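Gekudon rolling magnetic whiteboard, with stand and magnets

I've sold boards of one sort or another for years, and this is the one I end up talking people into most often. It's a big white magnetic board with a thin black surround, and it comes on a black stand with castors, so you can wheel it up to wherever the talking is going on and shove it back against the wall when you're done. No drilling! If your walls are bare brick, like ours at the Kenley showroom, you'll know what a blessing that is (I went through a whole box of plugs on the last fixed one and it still sat crooked).

The surface is glossy. I like that, because old ink comes away with a dry cloth and not much elbow, but do think about where your ceiling lights are before you settle on a spot. You'll get a bit of shine near the top otherwise. Turn the stand a few degrees and most of it goes.

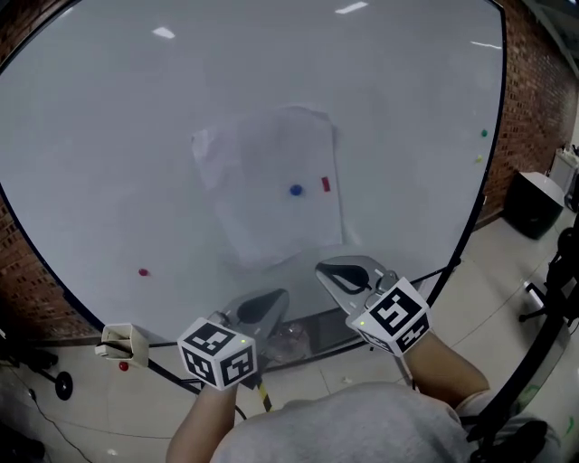 Will the magnets hold more than one sheet of paper?
One round magnet will keep three sheets of ordinary paper up without slipping. For card, or anything thicker, use two and put them near the top corners.

Right, the magnets. You get a mixed bag of colours, some round and some small and rectangular, and I'd say keep them all even if you think you won't need them. They go walkabout. I use red for things that are late and green for things that are paid, and the others are for holding up whatever bit of paper has come through the door that morning. Didier does it completely differently in the workshop and moves one colour along for each stage of a job, which I can't follow at all, but his orders go out on time so I leave him to it.

There's a little white holder that goes on the lower corner of the board for pens. It's small, I won't pretend it isn't, and if you're the sort who keeps a dozen markers on the go you'll want a second one. We do them for £2.80 each, or 280 pence if you're paying out of the coffee jar.
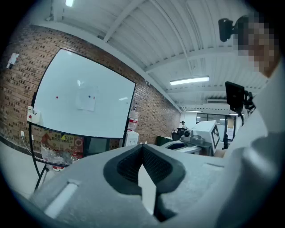
The stand has room down by the legs as well, and I'd use it. A bit of weight low down is no bad thing on anything with wheels, and it saves you a trip to the cupboard if you keep your spare paper or a few bottles of water there. Just keep it all tucked in so you aren't kicking it when you walk up to write.

Putting it together takes two people and a cup of tea. Lay the board face down on a blanket, fix the uprights, then stand it up between you. Do the castors before you do anything else, please, as getting them in afterwards means tipping the whole lot over again. I've done it the wrong way round and said some things I regret.

A word about cleaning: dry cloth every day, damp cloth once a week, nothing scratchy ever. If someone has used the wrong pen, write over it with a proper marker and wipe both off together.
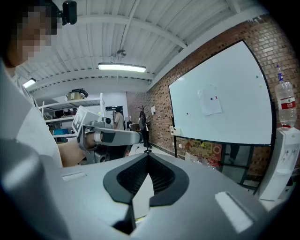
Itziar Gallardo wrote in June to say that hers gets pushed between two rooms all day long and the wheels still run straight, though she'd have liked a longer pen tray and she wishes the magnets came in more colours than they do.

Fair point on the tray, and I've passed it on. Extra magnets are sold in mixed tubs, and Issahaku on the phones can make you up a tub in a single colour if you ask him when you order.

Price: £84, with the stand, the magnets and one pen holder
Spare pen holder: £2.80
Delivery: £23, to a ground-floor door
Collection from Kenley: free, bring a van or a large estate car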